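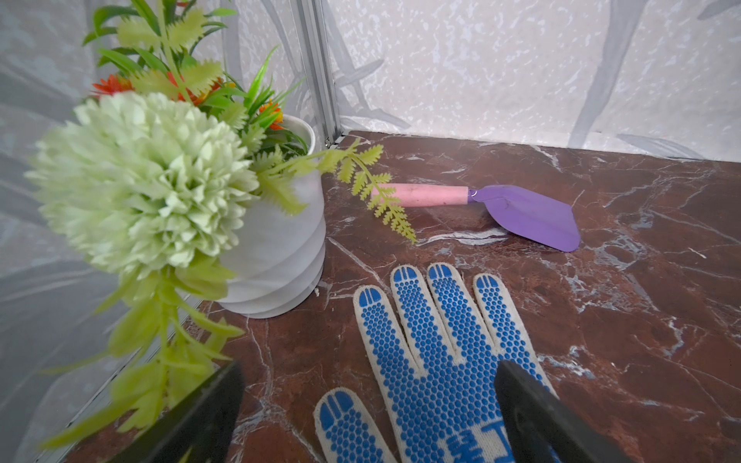 Dull rings on a reddish-brown marble top: etch, stain, or failed sealer?

Posted by Greer Purves
Stone and Tile > Interior > Care and Repair

I have a dark reddish-brown marble top with white and gray veining. It came with the house, which was built in 1900, although I have no evidence the top is that old. It was polished when I moved in and I have never refinished it.

Over the spring two kinds of marks developed. The first kind is a set of dull rings where glasses were left overnight. They are the same color as the stone or slightly lighter, and they only show when light comes across the surface at a low angle. I can feel some of them with a fingernail. The second kind is one darker patch near the back, 6 inches across, with a soft edge. It feels smooth and keeps its shine.

So far I have washed the top with dish soap and warm water, wiped it with rubbing alcohol, and put on one coat of Wekon sealer according to the can. The sealer left a haze that I had to buff off the next day. It made no difference to the rings. The dark patch may be a little darker, but I did not take a photo before starting, so I can't prove it.

A local stone shop quoted $250 to repolish the whole surface in place. Before I pay for that I would like to know:

Whether the rings and the patch are the same problem.
Whether the sealer has to come off before anything else is done.
Whether a polishing powder is safe on a dark stone. Every set of directions I can find assumes white marble.

The top does not move. It is bedded on something and I am not going to pry it up.

Teodor Walczak

Two separate problems.

The rings are etching. Marble is mostly calcium carbonate, and acid dissolves it. Wine, juice, soda and most bathroom cleaners are acidic enough. The polish is a very flat surface, and once a thin layer of it has been eaten away the light scatters and you see a dull spot. No color has gone in, so there is nothing to draw out. It has to be repolished mechanically.

The dark patch is a stain, most likely oil or water held in the pores. A stain changes the color and leaves the gloss alone, which matches what you describe.

Sealer does not prevent etching. It slows down absorption and that is its only job. Many people buy it for the wrong reason.

Yes, take the sealer off before you try to draw out the stain, or at least over the patch. Use the solvent named on the can. If the can doesn't name one, write to the maker. Don't guess with paint stripper, as some dark marbles are filled with resin at the factory and stripper will soften the fill.

Skye Kerr

had the same thing on a bathroom vanity. I used baking soda and water, left it on, wiped it off, looked better. lemon juice also takes off hard water if you have any. good luck

Teodor Walczak, replying to Skye Kerr

Please do not put lemon juice on marble. It will produce exactly the rings described in the first post.

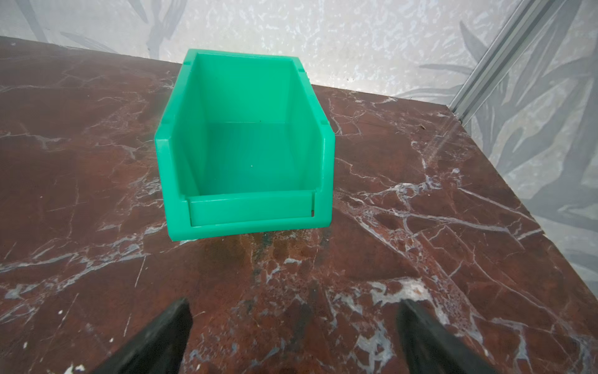 Turku, 11 November 2019

Mārtiņš Luik

I agree with the diagnosis above and will add the procedure, with the changes I would make for a dark stone.

Test first. Put a few drops of plain water on the dark patch and on a sound area and leave them for ten minutes. Blot, do not rub. If the sound area darkens and then dries back to its normal color, the stone is absorbing and the sealer is doing very little. If the water stays in beads in both places, the sealer is intact and a poultice will have trouble getting through it.

Stain. Mix a white absorbent powder (kaolin or diatomaceous earth) with a solvent suited to the stain. For oil, use acetone. For a stain of unknown origin, people generally reach for hydrogen peroxide, and on white marble that is reasonable. On red or brown marble I would not start with it. It can lighten organic matter in the stone as well as in the stain, and you may end up with a pale patch that cannot be reversed. Start with acetone. Ventilate the room, put out any flame, and keep it off varnish and plastics.

The paste should be as thick as peanut butter. Spread it past the edge of the stain, a quarter inch deep. Cover it with plastic film, tape the edges down, and leave it for a day. Then remove the film and let the paste dry completely before you lift it with a plastic scraper. The drying stage does the work. If you scrape it off while it is damp, the oil stays in the stone. Expect to do this more than once. A ready-mixed product such as Bameck is fine, but read the label for the solvent and for any bleach.

If the patch fades by itself over several weeks with no treatment, it was moisture, and you should look at what is underneath the slab.

Rings. For an etch you can barely feel, polishing powder on a damp felt pad will bring back most of the shine. The usual kinds contain aluminum oxide or tin oxide, often with oxalic acid. Those with oxalic acid cut faster, and they also burn faster if the pad runs dry. On dark stone a burn shows up as a gray smear. I prefer powder without acid here, even though it takes longer. Work on one ring at a time, keep the pad wet, and go a few inches past the ring so that there is no visible border. Rinse well and let the surface dry before judging it. Wet marble always looks polished.

For an etch that catches a fingernail clearly, powder alone is too fine. The surface has to be flattened with diamond pads, each one finer than the last, and then polished. By hand, on a dark top, this is difficult to blend. White marble hides an uneven polish and dark marble does not. If more than 2 of your rings are that deep, I would pay the shop.

Do the stain before the polish, since scraping off a poultice can mark a fresh surface. Seal last, and wipe off all excess before it dries. The haze you had was sealer left standing on the surface past its time.

Greer Purves

Thank you. Water test done. It beads on the patch and soaks in everywhere else, which surprised me. Presumably that supports oil.

I have the stripper from Wekon on order. I will do an acetone poultice after that. Most of the rings are the shallow type. One is deep.

Fiona Forsyth

Two small points from someone who did a hearth in similar stone.

Try the powder somewhere it won't be seen. I used a strip behind a clock. The first brand I bought left white residue in the veins that needed a soft toothbrush to get out.

Also ask the shop whether the quote includes stripping. Mine listed it as a separate line and I only noticed when the bill came.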